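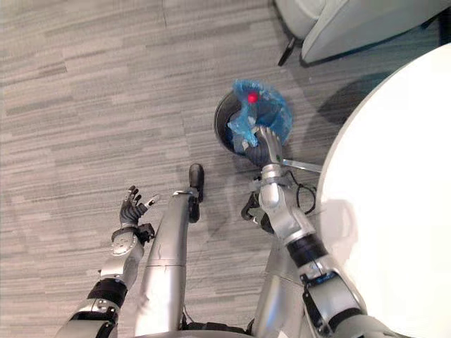 Renewal of basic life support certificates was studied at 7 sites, all of which had adopted the Dromex course outline by December. Each candidate completed a written test, a compression test on a manikin and a supervised team exercise. Compression practice was held at floor level. Carpet with horizontal streaks in several grays, as in Figure 1, was accepted as a floor surface for this part of the course, provided that the manikin was placed on a firm board. Sites with hard floors supplied kneeling mats.

Candidates were tested on arrival, before any teaching, and again at the end of the session. The first score was not shown to the candidate or to the instructor.

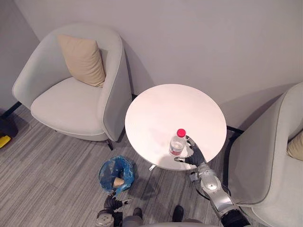
The second score alone decided whether the certificate was renewed. Those who did not pass were offered one further attempt within 17 days, under a different instructor. Nearly 100 candidates took up this offer, and their results are reported separately. Scoring followed the Takagi checklist, with 3 items on hand position removed after the pilot.
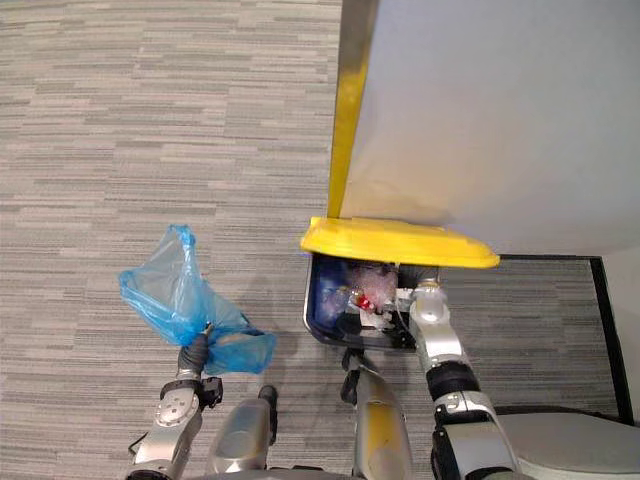 Negin Tehrani, in written comments on the draft protocol, objected that a single score at the end of a session says little about what a candidate will remember months later, and asked that the arrival score be given equal weight. The study group kept the original rule for renewal but agreed to publish both scores for every site.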